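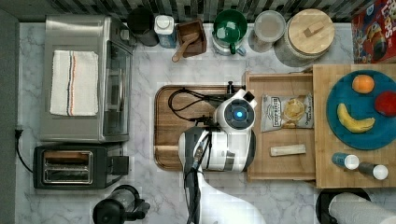
3.2 Cell set-up and upkeep

The kitchen cell at Sematcombe was built from an ordinary run of marble-patterned worktop with a tiled wall behind it. Nothing was added to help the arm find its way: there are no markers on the drawer and no guides on the worktop. The arm and its gripper controller are referred to below by the name the laboratory gave the whole cell, Mona. The control software was written at Droninico and was not changed during the study.

Two views were recorded for each run, one from overhead and one from the front across the worktop (Figure 4). The overhead view was used to check where the wrist was before the gripper entered the drawer. The front view was used to judge the height of the fingers above the handle bar, a distance the overhead view cannot give.

Cable routing caused more stoppages than any other part of the cell. The gripper cables are left in open loops so that the wrist can turn through its full range. Loops that are too short pull on the connector when the arm reaches to the back of the worktop, and loops that are too long drag over the objects being handled. We settled on a free length of 40 cm between the last clip and the wrist, measured with the arm parked. The clips were checked each morning before the first run, and any that had slid along the link were moved back to a painted line.
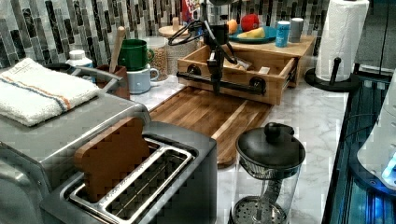 The drawer was the second item to need regular care. Its runners are plain wood on wood, and the force needed to open it rose over the first week until the gripper slipped off the bar. Sebastian Tudose rubbed the runners with candle wax and logged the pull force with a spring balance before and after. Waxing was then repeated every Tuesday. We tried a dry silicone spray once, but it reached the finger pads and they had to be cleaned with alcohol before they would hold a smooth packet again.

Finger pads were replaced in pairs. A pad was taken out of use when the ribbing could no longer be felt with a thumbnail, a rough test, but one that agreed with the grip readings. In the full set of 397 runs we used 10 pairs. Sisodia pads, cut from a harder sheet, lasted longer but let the handle bar turn in the grip, and we went back to the soft ones.

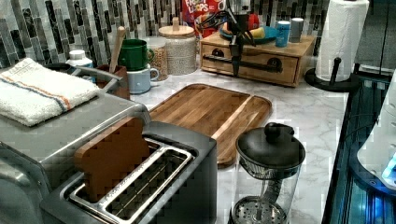

Does the arm need to be recalibrated each time an object on the worktop is moved?
Only the base and camera positions are calibrated, so household objects can be shifted freely between runs. A new calibration is needed when a camera mount or the base plate has been touched, or when the touch test described below fails.

The touch test was carried out at the start of each session. The gripper was closed and lowered to a fixed point on the worktop, and the gap was measured with a feeler gauge. An error of more than 2 mm led to a full calibration, which takes most of an hour. In August the test failed on several mornings in a row. Octavian Văduva traced the fault to a bolt in the base plate that loosened as the room cooled overnight. A spring washer was fitted and the bolt marked with paint, and the fault did not return.

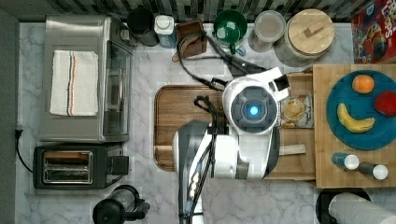
Worktop cleaning was kept apart from arm maintenance, with separate cloths, after grit from the worktop was found in the wrist seal. The seal itself was wiped dry and never greased. Arm joints were left to the maker's service interval and none was opened during the study.

Figure 4. Kitchen cell in use, overhead and front views. Objects on the worktop were rearranged between runs.

All maintenance was entered in the same log as the runs, with the time of day and the initials of the person doing the work. Runs made between a failed touch test and the next calibration were kept in the log but left out of the results in Section 4.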